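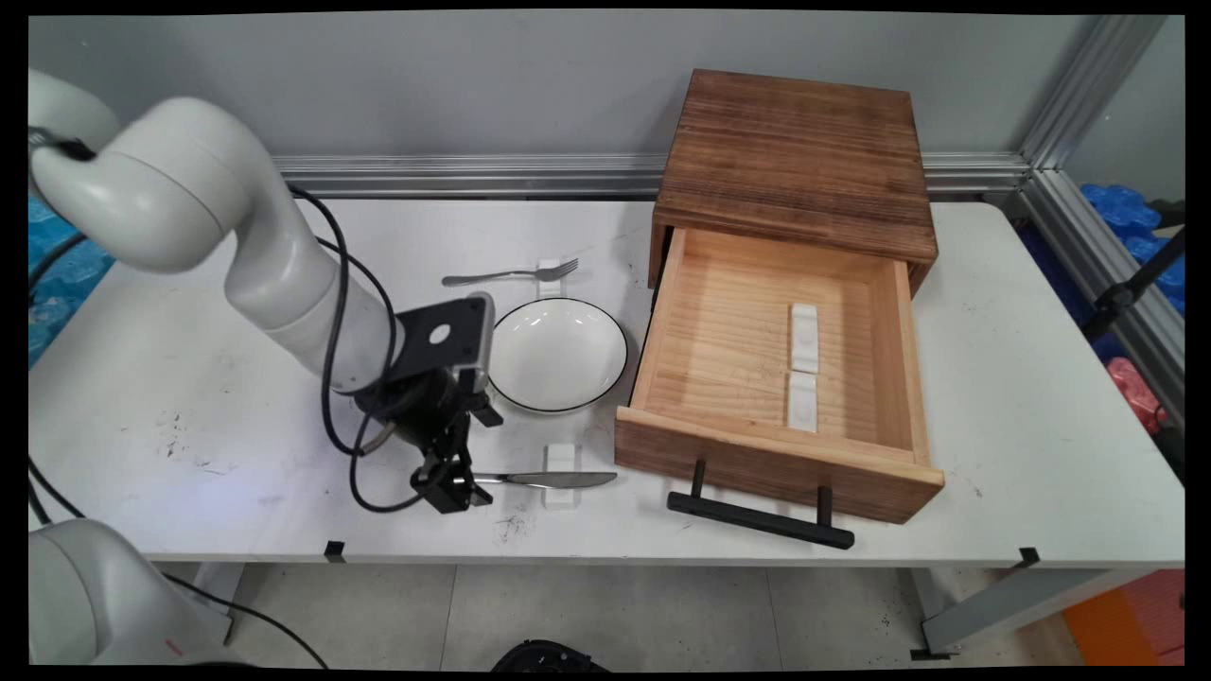 Figure 2. Table setting with plate, fork and knife, and the drawer unit standing open on the right half of the table.

Print this page | E-mail this article

3.2 Layout of the table and the drawer

The second layout of our study concerns the laying of one place for one person. We have chosen it because it is small, it is known in most homes, and the people who took part did not need a long explanation. The plate is white with a thin black rim and is a little shallow, like a bowl. The fork lies towards the back of the table and the knife near the front, so the plate has one piece of cutlery on each side (Figure 2). Fork and knife do not lie flat on the table top. Each of them rests on a small white holder, and both point to the right, in the direction of the drawer unit.

In the Pallano survey, which we made before the present work, we received 616 answers about where cutlery is kept and how it is put out. Many of the answers spoke of a drawer that is left open during the whole laying of the table and is closed only at the end. For this reason we kept the open drawer in the layout, although it takes a good part of the surface. The unit is of dark stained wood and the inside of the drawer is of light pine. This difference was useful to us, as the edge of the drawer floor can be found easily by the eye. The bar handle is black and stands out from the front panel on two short posts.

Two white blocks lie end to end in the drawer, near its right side. In the text we call them the Galex blocks, after the set to which they belong. In an earlier layout, named Amo, the drawer held no blocks, and the participants often put the cutlery down in the free space without any order. With the blocks in place they more often put it in a line beside them. We do not claim that the blocks alone are the cause of this.

Each session lasted 90 minutes and had 3 parts: laying, clearing, and laying again from memory. The white table top has a glossy plate on it, and reflections on the plate were a small difficulty when we judged whether it had been turned. We decided to leave the turning of the plate out of the results and to note only its distance from the fork and from the knife. The sessions of July followed the same order, with the same holders.

Print this page | E-mail this article

Related items
Samarakoon: notes on shared kitchens and their drawers
The Pallano survey of household cutlery, full tables
Clearing the table: the Amo layout
Holders and rests for single place settings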